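### 3.2 Objektauswahl und Auflagefläche

Die Zusammenstellung der Kleinteile folgt dem Plalulell-Schema, das Haushaltsgegenstände nach Formstabilität, Oberflächenbeschaffenheit und Ruhelage einteilt. Jede Zusammenstellung enthält mindestens einen Gegenstand mit nachgiebiger Hülle, einen annähernd runden Gegenstand und einen Gegenstand mit ausgeprägter Längsachse. Die übrigen Positionen werden aus dem Bestand Adine ergänzt, der 35 Gegenstände aus den Bereichen Lebensmittel, Reinigung und Spielzeug umfasst. Eine thematische Ordnung wurde nicht angestrebt, da auch die zugrunde liegende Haushaltserhebung auf Ablageflächen überwiegend gemischte Bestände verzeichnet.

Als Auflage dient ein Tisch mit glatter weißer Oberfläche. Der geringe Farbabstand zwischen Tischfläche und Rückwand erschwert die Bestimmung der hinteren Tischkante, erleichtert jedoch die Abgrenzung farbiger Gegenstände. Für helle Gegenstände gilt dies nur eingeschränkt; sie werden im Folgenden gesondert behandelt. Leichte Falten der Oberfläche wurden nicht geglättet.

Die Lage eines Gegenstands wird durch den Winkel seiner Längsachse zur hinteren Tischkante angegeben. Bei Gegenständen ohne eindeutige Längsachse entfällt die Angabe, sofern nicht ein Merkmal wie ein Fruchtende oder ein Farbfleck eine Ausrichtung erkennen lässt. Abbildung 4 stellt zwei Anordnungen derselben Zusammenstellung gegenüber.

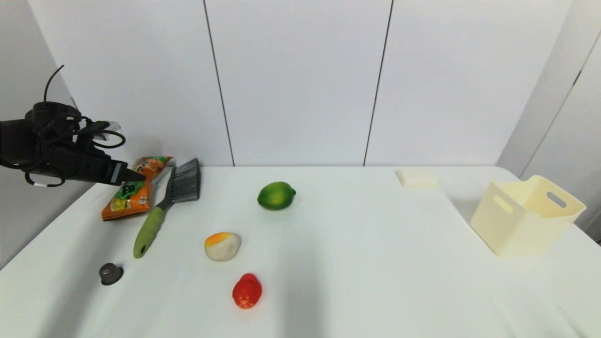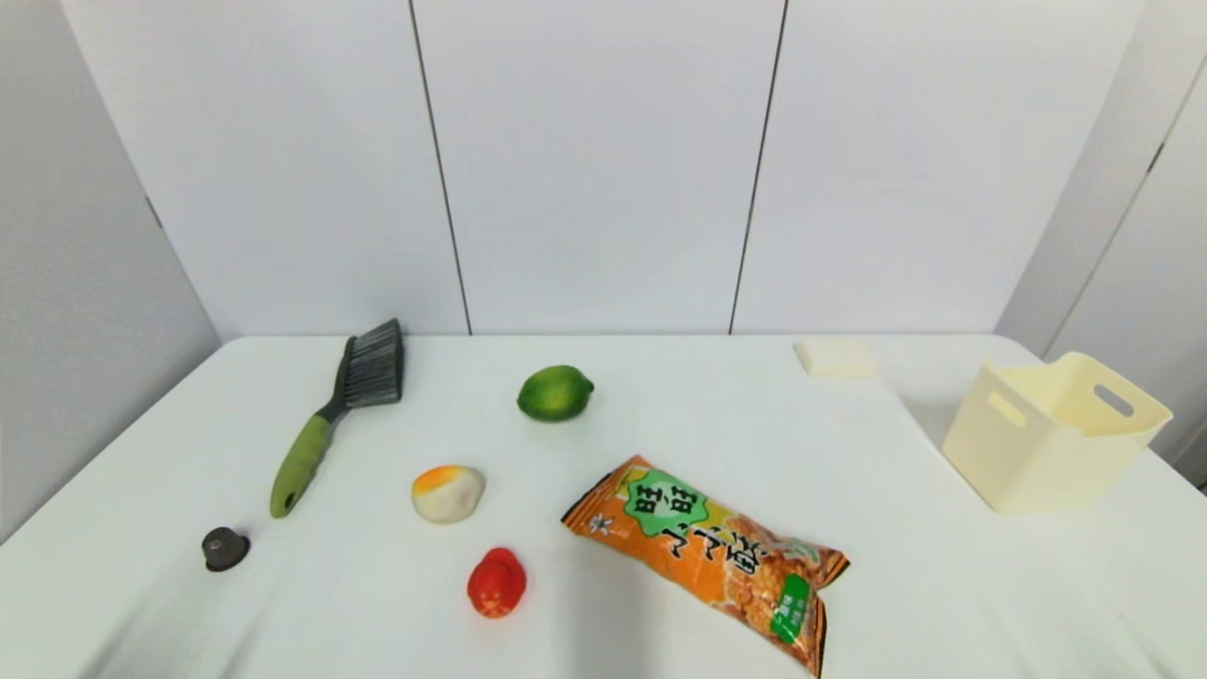 **Abbildung 4:** Zusammenstellung mit Snackbeutel, Handbürste, Limette, rundem hellem Gegenstand mit orangegelbem Fleck und roter Spielfigur. Oben: Beutel im hinteren linken Tischbereich. Unten: Beutel diagonal rechts der Mitte.

Aishwarya Pisharody wendet gegen die Einteilung ein, ein gefüllter Beutel dürfe nicht mit leeren Folienverpackungen in eine Klasse fallen, weil der Inhalt die Hülle stütze und die Form zwischen zwei Ablagen nur wenig schwanke. Der Einwand ist für feste, dicht gepackte Inhalte berechtigt. Bei stückiger Ware verlagert sich der Inhalt jedoch beim Umlegen, sodass Umriss und Höhe von der vorherigen Handhabung abhängen können. Wir behalten die gemeinsame Oberklasse »nachgiebige Hülle« bei und führen den Füllzustand als eigenes Merkmal mit 4 Stufen, wie es auch in der Fassung Flanar vorgesehen ist.

Für den Snackbeutel ergibt sich daraus eine Einschränkung der Lagebeschreibung. Die Längsachse lässt sich über die beiden Schmalseiten bestimmen, die Höhe über der Tischfläche dagegen nicht durch einen einzelnen Wert. Reicht ein Beutelende an die Tischkante heran oder liegt eine Ecke erhöht, wird dies als Zusatz vermerkt und nicht in den Winkel eingerechnet. Die Beschriftung der Verpackung (im unteren Teil von Abbildung 4 »旺旺« und »小小酥«) erlaubt zudem die Unterscheidung zwischen einem Winkel und seinem um 180° gedrehten Gegenstück, die am Umriss allein kaum zu treffen wäre.

Die Handbürste ist in dieser Hinsicht unproblematisch. Borstenkopf und Griff unterscheiden sich in Farbe und Querschnitt deutlich, und die Öffnung am gerundeten Griffende dient als zweiter Bezugspunkt. Ihre Richtung wird stets vom Borstenkopf zum Griffende gelesen. Bei der Limette wird die Spitze herangezogen; sie weist in beiden Teilen von Abbildung 4 nach rechts. Glanzstellen auf der Schale bleiben unberücksichtigt, da sie von der Beleuchtung abhängen.

Schwieriger ist der runde, überwiegend cremeweiße Gegenstand. Gegen die weiße Tischfläche hebt sich vor allem der orangegelbe Fleck ab, dessen Schwerpunkt nicht mit dem des Gegenstands zusammenfällt. In einem Vorversuch führte dies zu einer systematischen Verschiebung der eingetragenen Mittelpunkte in Richtung des Flecks. Seit November wird der Mittelpunkt deshalb aus dem Umriss bestimmt – bei unklarem Rand unter Hinzunahme des Schattens. Die Spielfigur wird nach ihrer Gesichtsseite ausgerichtet; ihre Klasse im Bestand Adine lautet »Kleinfigur, formstabil«.

Alle Einträge wurden von 2 Personen unabhängig vorgenommen. Abweichungen von mehr als 6° zwischen den Winkelangaben führten zu einer erneuten Bestimmung nach dem Verfahren von Magaña, das in Abschnitt 3.3 beschrieben ist. Kleinteile außerhalb der benannten Zusammenstellung erhalten keine Winkelangabe und werden lediglich mit ihrer Tischzone geführt.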